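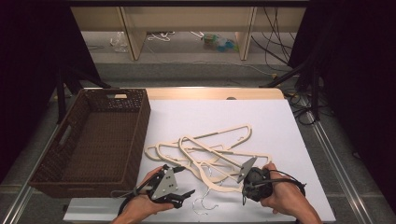 According to Thư Bùi, writing in the margin of last year's handout, a household inventory is just a list of stuff and the course could have stopped there. She got a decent mark, so the remark stands, with the following objections.

Week 7: Reading the household inventory

An inventory has an author, and the author wants something. The Prelby inventory was drawn up by a creditor, which may explain why the silver gets a paragraph and the bedding gets "sundry". Read the headings before the entries. Whoever decided that the cradle belonged under "Kitchen" was either walking through the house room by room or had stopped caring by then.

Prices: treat with suspicion. Appraisers rounded, guessed and went to lunch. The Zidar list puts the whole estate at 1,807 crowns, a figure so exact that Berge (see reading pack) spends almost 3 pages wondering who made it up.

Missing things. Clothes are the usual absentees. The widow's were often hers by custom and so left out, and the good coat had a way of walking next door before the clerk arrived. Cheap baskets, pegs and spoons drop out too, being worth less than the ink.

For the seminar: bring one page listing the contents of a cupboard at home, with values. Swap with a neighbour and write two paragraphs on the owner. Be kind.

Tài Chu's group starts with the Mukport list, the others with Prelby. The October essay titles have not changed, despite requests.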